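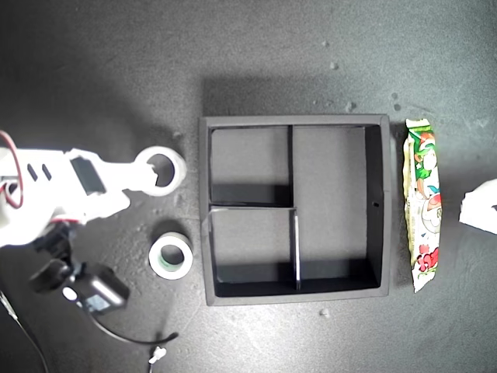 White on dark gray, with one loop of red wire.

7 Apr 2023

So I finally gave up on the long commute. I've been threatening to do it since last August, when the Mosovby bridge went down to one lane and my drive home turned into a podcast and a half, and this week I bought a bus pass like a grown-up and stood at the stop in Prastville with everybody else.

I should say I am not a bus person. I grew up in a house where you got your license the minute they'd let you have it, and I've driven to every job I've ever had, including one that was four blocks away (I know, I know). My car is old and smells like soup and I love it. But gas is what it is, and I sat down with my bank statements one night and added up three months of gas and parking and got $670, and then I had to go lie on the couch for a bit.

The bus pass is $50 a month. Fifty! I had been picturing something much worse.

The route I take is the 11, which starts up by the water tower and goes down past Bakos, the bakery with the green awning, before it gets on the highway. This is dangerous for me personally. The bus sits at the Bakos stop for a good couple of minutes with the doors open and the smell comes right in. I made it until the second morning. Poppy seed roll, still warm, eaten over my own lap with a napkin that was not up to the job. If you have ever tried to brush poppy seeds out of corduroy, you have my sympathy.

Things I got wrong, in case you're thinking of doing the same:

I brought too much stuff. In the car I just threw everything on the passenger seat, and I guess I thought I could keep living that way. Day one I had a tote, a lunch bag, a gym bag and an umbrella, and I got off at Mosovby without the umbrella. It was a Zister, the good folding kind with the wooden handle, a birthday present. I called lost and found and they were very nice, and they had so many umbrellas, and none of them was mine.

I sat on the sunny side. Going in it's the left, coming home it's also the left, don't ask me how, it has to do with the way the road bends at the reservoir.

And I stood up way too early for my stop, every single day, like I was getting off an airplane. The regulars don't move until the bus has completely stopped. I'm working on it.

What I didn't expect was how much I'd like the quiet. I figured I would read, and I brought a fat library book along and everything, but mostly I look out the window. There's a horse in a plaid blanket just past the feed store! I must have driven by that horse hundreds of times. There's also a house with a whole row of birdbaths out front, all different, and I've started picking a favorite.

It does take longer, I won't pretend otherwise. I'm up earlier and my hair has not been great. And the 5:40 home was so packed yesterday that I stood the whole way with my face in a stranger's backpack. But I got home and I wasn't mad at anybody, and I can't remember the last time I could say that after the bridge.

I'm going to give it until summer and see. The soup car is in the driveway for groceries and emergencies. Meanwhile if anyone knows a decent bag that holds a lunch flat and isn't ugly, please tell me in the comments, my lentils have been sideways all week.

11 comments | 3 shares

Copyright 2023. All rights reserved. | Contact | Back to top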